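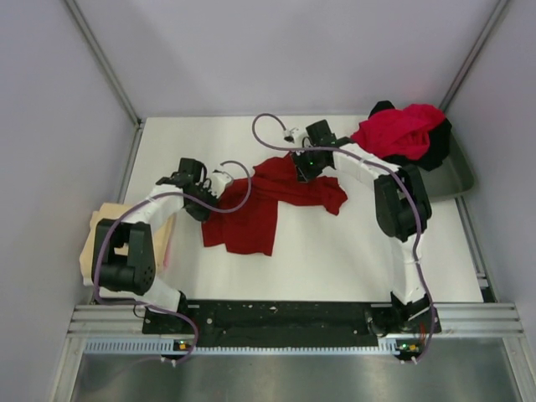 Par où commencer quand on a une pile de linge à plier ?

Par les pièces les plus larges, étalées une à une sur une table dégagée devant soi, en gardant les petites pour la fin.

Le linge en couleurs : galerie

Bienvenue dans la galerie du pliage ! Nous sommes deux à tenir cette page, Renata Lagos pour les textes et Shivam Malhotra pour le choix des photos, et nous partageons le même faible pour les tissus froissés, les bacs trop pleins et les tables claires où tout se remarque. La rubrique a démarré en octobre avec le linge de maison (160 envois de lecteurs, quel bonheur à dépouiller !) et elle continue avec les vêtements et les étoffes de couleur. Mise en ligne : 22 mai 2025.

Le rouge sombre

Un grand tissu rouge foncé tout chiffonné au milieu du plateau blanc, avec un pan qui tombe droit vers l'avant et une partie plus claire, pleine de plis, qui file vers la droite. Quel rouge ! Sur du blanc, il prend toute la place.

À gauche, un tissu beige plié, bien plus discret. Au fond, le bac gris et son duo rouge-rose sur noir : j'adore le petit bord noir qui dépasse.

Renata y voit un début d'hiver, Shivam un rideau de théâtre. On n'a pas réussi à se mettre d'accord, et tant mieux.

Pour ce genre de tissu, la méthode que je préfère reste la plus simple : on cherche deux coins voisins, on les soulève, on laisse retomber le reste, puis on repose le tout bien à plat. Ensuite seulement on lisse, du centre vers les bords, avec le plat de la main. Compter jusqu'à 12 passages pour une étoffe très marquée (les plus souples n'en demandent que deux ou trois, un régal).

Le gris strié

Place à la matière, maintenant. Une surface gris clair, un peu floue, parcourue de fines stries blanches en diagonale, presque un veinage de bois. Shivam est tombé amoureux de ces lignes et je le comprends : on dirait une pluie légère !

J'aime beaucoup ce genre de fond pour plier. Le beige y reste doux, le noir s'y découpe net, et les couleurs vives y chantent sans crier.
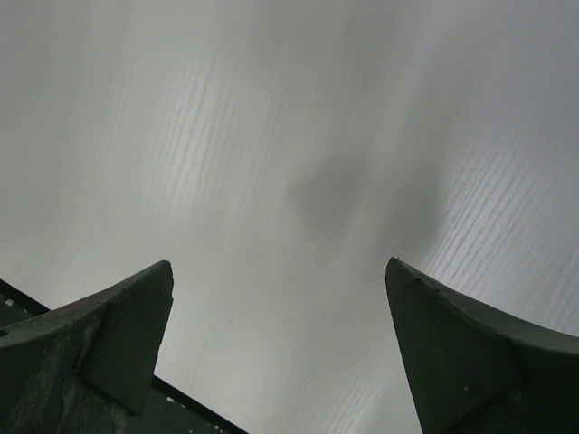
Nos habitudes de pliage

Quelques notes, puisque vous nous les demandez souvent.

Les foncés ensemble, les clairs ensemble, et le rouge à part, toujours. Chez moi il a même son propre bac.

Un vêtement se plie d'abord dans la longueur, manches rabattues vers l'intérieur, puis en trois dans la hauteur. Shivam, lui, plie en deux et encore en deux, et ses piles tiennent très bien aussi.

Pas plus de 10 pièces par pile, sinon celle du dessous ressort avec la marque de toutes les autres.

Les chutes de tissu méritent le même soin que le reste : pliées en carré, elles se rangent debout dans une boîte et on retrouve la bonne d'un coup d'œil.

La suite de la galerie

Le prochain thème sera le bleu, du marine au bleu lavande, et nous avons déjà mis cinq photos de côté. Envoyez-nous les vôtres avec un mot sur le tissu, sa provenance, son âge si vous le connaissez. On lit tout !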